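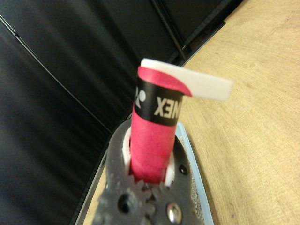 Pink cylindrical object with a black band showing part of the Yonex name

Bailment

Bailment is a legal relationship in common law in which one person hands over personal property to another for a time, without handing over ownership. The person who gives up the property is the bailor, and the person who receives it is the bailee. Leaving a coat at a staffed coat check, dropping off a watch for repair and lending a tool to a neighbor can all create a bailment. Despite the similar spelling, it is a separate subject from bail in criminal cases. Both words go back to an Old French verb meaning to hand over.

Elements

A bailment generally requires that the bailee take physical control of the property and intend to have that control. A written contract is not needed, and neither is payment. The property must be movable, so land and buildings cannot be bailed.

Control is the point most often argued in court. Parking lots are the usual example. Where a driver gives the keys to an attendant, courts tend to find a bailment. Where the driver parks, locks the car and keeps the keys, many courts treat the arrangement as a license to use the space.

Closed containers raise a related question. A bailee who accepts a suitcase is usually responsible for the ordinary contents of a suitcase, but may not be responsible for something of unusual value that was never mentioned.

Types and standard of care

Older law sorted bailments by who benefits. An influential English essay on the subject, published in 1781, tied the level of care to that benefit.

Bailment for the sole benefit of the bailor: the bailee keeps the goods as a favor and is liable only for gross negligence.

Bailment for mutual benefit: both sides gain, as with paid storage or repair. Ordinary care is expected.

Bailment for the sole benefit of the bailee: a free loan is the common case, and great care is required.

Many American courts have moved toward a single test of reasonable care under the circumstances, with benefit and payment counted among those circumstances.

Burden of proof

A bailor who shows that goods were delivered in good condition and came back damaged, or never came back, often gains a presumption of negligence. The bailee must then offer an explanation. In the teaching problem Fleury v. Eklund Storage, the owner, Thierry Fleury, leaves 6 crates at a warehouse and gets 2 back. The problem was written by Sum-yee Tse for first-year property classes — it asks students to decide who must account for the missing crates, and whether a 14-day claim period printed on the receipt is binding.

Ending a bailment

A bailment ends when its purpose is met, when an agreed period runs out, or, if no period was set, when either side asks to end it. The bailee must then return the property. Wrongful refusal can support a claim for conversion, which seeks money, or replevin, which seeks the property itself. A repairer may have a lien and may keep the item until the bill is paid.

See also

Conversion (law)
Lien
Lost, mislaid, and abandoned property
Replevin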